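Jovlow Workshop Notes
Tips for two-arm assembly: chairs, legs and other white plastic
May 1, 2024

Flat-pack furniture is a good test for a two-arm setup because the parts are big, light and easy to push out of place. These are the settings and habits we keep coming back to at the Pleltholm bench, where most of the work is done in Simon, our task planner.
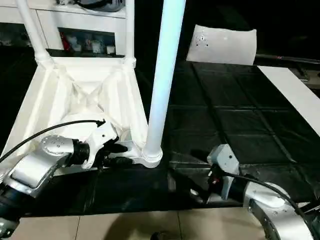 3 min read

Start with the seat upside down. Write that into the plan as a precondition, and have the planner check it before either arm moves. An upside-down seat gives the camera the ribs and leg joints to match against, and those make better landmarks than a smooth white surface.

Give each arm its own state. While one is pressing on the seat frame, the other should be in "ready", with a fixed pose near the table and no open motion goal. If you let it idle without a state, the planner will use it for something.

Cover the table in black. White plastic on a white tabletop costs you most of the edges. Turn exposure down until the brightest leg keeps its outline, then lock it. Auto exposure will drift as the arms pass over.

When both grippers have to hold one leg, put one finger high and one low, and set a force limit for each. Two equal position targets will fight each other.

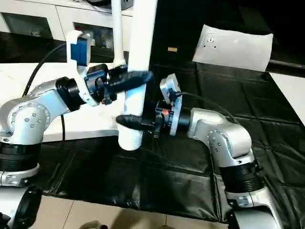

Let the upper arm lead and make the lower one compliant. We run the force loop at 2000 Hz and log every contact. If the log fills up, keep the first 212 samples after touch and drop the rest – the early ones tell you whether the grip was centered.

Leave cable slack in the collision model. A loop that stands clear of the arm in one pose can snag in another, so model it as a fat tube and accept the wasted space.

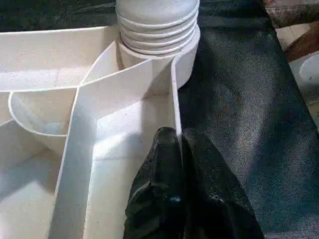
Segmentation is where most people lose time. A single color threshold will merge everything white into one blob, so use depth edges first and color last. At the wrist, a ridged neck is an easy thing to lock onto, while the thin divider walls around it need a finer depth setting or they vanish. Mask out the black fingers with the arm model, wrinkles included, by growing the mask a few pixels.

Save the mask with the job. Ours are filed under the Drelitley tool by job number, and 812 and 931 are the two we copy from most often.
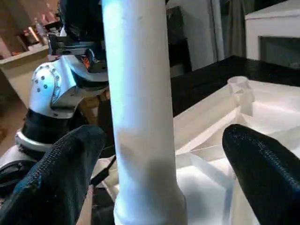 Before you close the grip, compare the distance from each fingertip to the tube. If they differ by more than the padding is thick, move the wrist and measure again – closing harder only tips the part.

Replay new plans at quarter speed, with the stop button in reach. Change one setting per run and write it in the job notes.

Filed under: Planning, Perception, Bench setup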